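Lists > bin-handling > Archive > Grippers and end effectors > Re: Adano two-finger vs. Bodin three-finger, first impressions

To: bin-handling list
Subject: Re: Adano two-finger vs. Bodin three-finger, first impressions

Replying to the list because I got three private mails asking more or less the same thing. The original message is quoted in pieces.

> We have had the Adano two-finger on the arm for a month and the
> success rate is well above what we ever got with the Bodin. The
> jointed fingers adapt to pretty much anything. I would say the
> question of which one to buy is settled for mixed bins.

I don't think it is settled, and I say that as someone who likes the Adano hand and would probably pick it too. What bothers me is the word "rate." Over how many picks, from what bin, with which objects, and who decided that a pick was a pick? If the cup came up two inches and fell back in, is that in the numerator? On our side we argued about that one for most of an afternoon and ended up throwing out our first batch of results, all 575 attempts, because two of us had been scoring them differently.

> Our numbers: 998 attempts, same arm, same wrist camera, the Trirkus
> controller on default settings. We did not bother repeating the
> Bodin run since we still had the old results from the spring.

So the old run was on different firmware, with a different grasp planner and I assume a different pile of objects. Then you are comparing two setups that happen to have different hands on the end. The fingers may well be the whole reason for the improvement. They may also be none of it. When we moved to the newer Trirkus release in March, with the same hand and the same bin, our numbers went up by more than the gap you are reporting. I didn't believe it and ran it again, and got the same thing.

I would really like to see the Bodin put back on for a few hundred picks. I know it is a pain to swap. It takes us 18 minutes with the adapter plate and a lot longer when someone has borrowed the hex keys.

> The default force limit works fine. I don't see why people on this
> list keep fiddling with it.

People fiddle with it because the default was picked for boxes. With boxes you can squeeze until something stops moving. Try it with a thin plastic cup and you will see the sides come in before the controller has decided it has a grip, and then it reports a closed width that looks like a failed pick. We logged a lot of false misses that way before we caught it. Lower the limit and the heavy things start slipping. I have not found one number that I am happy with for a mixed bin, and I get suspicious when somebody tells me they have.

> As for objects, we used the Skoltstead set so that anyone can compare.

Fair enough, and I understand the reason. But the Skoltstead set is mostly blocks, bottles and cartons, nicely matte and all close to the same size. Any decent parallel hand will look good on it. I would bet that a cheap two-jaw gripper from the back of the cupboard gets within a few points of both of your hands. If the set can't tell a good hand from a mediocre one, then being able to compare doesn't buy us much.

Our own bin is a gray metal one with a sloping divider, clamped at the sides, and we fill it with whatever is awkward. I'm attaching one view from the fixed camera with the arm down in the front compartment. Look at what the planner has to deal with. The green cup is translucent and lying on its side, so depth on that sort of thing is a guess. The round silver tin is shiny, with a bright highlight on its reflective center. The sunglasses are up against the foot of the divider, and one of the fingers has ended up just below them while the dark green lumpy thing is between the two. I can't tell you from a picture like this whether a grasp is good, and I don't trust anyone who says they can. You need the log next to it. 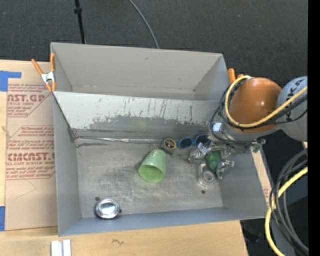

WHAT I WOULD ASK FOR BEFORE CALLING IT

1. Both hands, same week, same firmware, same planner. Alternate them in blocks if you can stand the swapping. If you can't, at least go back to the first hand at the end and check that it still gives you the numbers it gave you at the start.

2. A written rule for success. Ours is: lifted clear of the rim, held for a count of five, released in the other compartment. Anything else is a miss, including the ones that look great until the last second. You can pick a different rule – just write it down before you start.

3. Misses sorted by cause. "Never saw it" is a camera problem. "Saw it, closed on air" could be calibration. "Had it and dropped it" is the only group where I would blame the fingers first. In our last run of 618 attempts the third group was the smallest by a long way, so most of what we had been calling gripper performance had very little to do with the gripper.

4. At least a few shiny and see-through things. Also something flat. Two-finger hands look clever until there is a thin object lying against a wall, and then you find out how thick the fingertips are. The Bodin was bad at this too, in fairness, and its third finger mostly got in the way.

5. Cable routing noted somewhere. I know this sounds fussy. We lost a good part of a run to a wrist cable that pulled at certain angles, and the arm kept stopping short on one side of the bin. It looked exactly like a weak grasp strategy for that side. If your cables were rerouted when the Adano hand went on, that is one more thing that changed.

> Happy to share the raw logs if there is interest.

Yes please. The Trirkus export is fine, and I have a script that reads it. If the closed width is in there for every attempt I can check for the false misses I mentioned, and it might even push your number up.

One more question, for anyone who has the Adano hand and has had it longer than a month – how are the finger joints holding up? Ours has a little play on one side already. I can feel it by hand but I can't see any effect in the data yet. The vendor told us it was within tolerance, and when I asked what the tolerance was I got the brochure again.

I'll put the Bodin back on ours in November if the adapter plate isn't on loan, and I'll post whatever comes out, including if it makes me look wrong.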